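Home | Notebooks | Bench 2 | Standards | Search | Log in

Bench 2 notebook, June

Reading the Trirley handling rules against what we do

Morning, started 9:10. Tea first.

The new handling rules from Trirley landed on the shared drive last week and we're supposed to say by the end of the month whether Bench 2 can sign up to them. I've now read all 49 clauses. My position before reading was that we'd be adding paperwork to a peg task. My position after reading is that we'd be adding paperwork to a peg task, but four or five of the clauses have caught us doing something stupid, so I can't just send back a "no."

Notes as I went. I'm writing them here and not in the comment sheet because the comment sheet only allows "agree," "agree with change" and "disagree," and most of what I have is "what does this mean."

What the rules think they are for

The introduction says they make results comparable between sites. Fine. Ours and Lornau's have never been comparable. We both do a sideways insertion into a vertical panel, we both report a success rate, and last spring theirs was so much better than ours that we lost two weeks looking for a fault in our controller. In the end we asked them what they counted. They counted a peg as inserted if it stayed put when the gripper opened. We count it if it's seated to the shoulder. So a half-in peg is a pass over there and a fail over here, and both labs were writing "success" in the column.

You'd expect a comparability rule to open with that. It's clause 31. Clauses 1 to 30 are about labels, sign-offs, who may edit a config, and the order of fields in the log header. I have no quarrel with the order of fields in the log header. I do wonder about a standard that settles it twenty-odd clauses before it gets to what a success is.

Clause 31 itself is decent. It makes you write the end condition in one sentence, before the run, in words a person at another site could check with a ruler. Ours would be: "peg shoulder flush with panel face, gripper open, arm withdrawn." Took me three tries. First draft said "fully inserted," which is what we've said for a year and means nothing.

Clause 8, the pre-contact hold

This is the one people have been grumbling about. It says that in any insertion the arm must stop short of the surface, with the part held and not touching, and hold there before moving in. The draft calls it the pre-contact hold. It wants an image stored from the hold for every trial.

Objections I came in with:

- It adds time. Over 200 trials it adds a lot of time.
- Our policy wasn't trained with a stop in it. Putting one in changes the thing we're measuring.
- A stored image per trial is only worth having if somebody looks at it.

I still think all three are true. The second is the serious one and the rules don't mention it anywhere. If the stop is part of the test then it has to be part of the training data too, otherwise Trirley are asking us to grade a behavior nobody built. I've put that in as "disagree" and written a paragraph, which the sheet will probably truncate.

The third I softened on. Went through a batch of our own approach images this morning with the clause open next to me, asking of each one only what the clause asks: is the part in the fingers, is it pointing at the panel, is there a gap. Most of them you can answer. One from the side view: 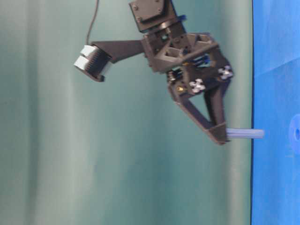 What clause 8 gets from an image like that

1. Part held: yes. The light blue peg is at the fingertip, lying level.

2. Part pointing at the panel: yes.

3. Gap before contact: there is one, a small one. The end of the peg comes nearly to the panel edge and stops short. I would pass it. Somebody strict would ask how small, and the clause wants a number, and I can't give a number from this view. There's nothing in it to scale from except the peg, and the gripper is a bit soft.

4. Peg in line with the hole: can't say. There's a round feature with a small dark center over at the right, more or less level with the peg, so height looks plausible. Nothing about depth. From one side view the peg could be well in front of the hole or well behind it and I'd be none the wiser.

5. Arm at rest: can't say. The draft talks as though a hold image shows a hold. An image shows where the arm was. Whether it had stopped is in the joint log, and the rule should ask for the joint log.

So two clean answers, one judgment call, two blanks. The clause as written has a single tick box for all of this, "hold image acceptable," and I know exactly how I'd fill that in at 5:30 on trial 180.

Suggested change, sent: split the box. Held / pointing / gap, each yes, no or can't tell. "Can't tell" has to be an allowed answer or people will tick yes. Move alignment out of the side view altogether, it needs a second view looking along the row. Take "at rest" from the joint velocities and leave the image out of it.

Blue on blue

Not in the rules, should be. Our peg is pale blue, our panel is blue. The peg is lighter and against the green cloth you see it well enough, but the moment it crosses onto the panel you've got blue over blue exactly where you want to judge the gap. We chose the parts because they were in the drawer. I have no idea if it costs us anything in success rate and I'm not claiming it does. For a human going back through stored images it's a nuisance.

A sentence on contrast between part and surface would help more sites than clause 14 (label fonts).

The Briter precedent

We've been here before. The Briter checklist, for anyone who has joined since, was going to fix all this two years ago. It had a box for everything. We used it properly for maybe a month, then somebody copied the previous day's sheet to save typing, and after that every sheet was the same sheet. I found a stretch of Briter logs that report the same room temperature to the decimal place for the whole of a heat wave.

The lesson I'd draw is a narrow one. Anything the machine already knows should be written by the machine. Config hash, start time, joint log, gripper opening at grasp. What's left for a person should be short and should be something only a person looking at the bench would know. By my marking, more than half of the Trirley header fails that test, and I've gone down the list with an M or a P next to each line. Copy is in the folder.

I realize "let the machine fill it in" is also how you get a log nobody reads. Don't have an answer to that.

Clauses we're plainly breaking

Writing these down while I'm feeling fair-minded.

Clause 19, discarded trials. Every aborted trial stays in the log with a reason. We delete them. We've always told ourselves it's only the false starts, bad grasp off the tray, that kind of thing, but a bad grasp is a failure of the system and we've been quietly handing ourselves those. I don't know what it's worth in our numbers because, of course, they're deleted. Stopping this today, whatever we decide about the rest.

Clause 22, no changing the fixture mid-run. We nudge the panel. I've done it.

Clause 27, cables. Says sensor cables must be secured along their length or, where they hang free, checked through the full reach of the arm before a run. Ours hangs free down to the sensor unit. The check has never been a written step. It's in people's heads, and the heads change. Adding it to the start-up card: drive to both ends of the reach, watch the cable, write initials.

Clause 40, spare fingers. Fingers to be replaced as a pair and the change logged. We replace whichever one looks bad. I don't believe in the pair part, they've given no evidence for it, but logging the change is just sensible.

Clauses I'd throw out

Clause 11, two signatures before each run. There are days with one person in the room. It'll be signed afterward, by someone who wasn't there, and then the signature is worth less than an empty space.

Clause 35, "operators shall maintain appropriate awareness." Unenforceable. What would the inspection look like?

Clause 44, rerun any trial with an "anomalous outcome." Absolutely not. Undefined, and it's clause 19 undone by the back door. If you can rerun what surprised you then the success rate is whatever you want it to be.

After lunch, 1:40

Tried the hold on the Lam cell, which was free. Scripted approach, no learned policy, so my objection about training data doesn't apply there. Stop, pause of 2 seconds, go in. Eight trials only, and I'm not going to quote a rate off 8.

What I did notice: with the stop in, I was watching. Without it the approach and the insertion run together and I see a result. With it there's a moment where I found myself forming an opinion – low, or tilted – before the arm moved in. I wrote the opinion down each time. Wrong twice. That's more interesting to me than the tick box and I'd like to see someone else do the same thing blind, on a longer run.

Still doesn't justify it for every trial on every task. Could justify it for a sample. I've proposed the first 8 of any run, plus any trial after a fixture or finger change.

To do

- Send marked-up header list (M/P) with the comments.
- Rewrite our end condition on the front page of the Bench 2 log, flush to shoulder, and ask Lornau to send theirs in writing.
- Turn off delete in the trial tool. Keep abort, make it ask for a reason.
- Cable check onto the start-up card.
- Look in the drawer for a peg in any color other than blue.
- Ask Trirley whether a site can sign up to part of this. If it's all 49 or none, I'm for none, and we keep 19, 22, 27 and 31 as house rules.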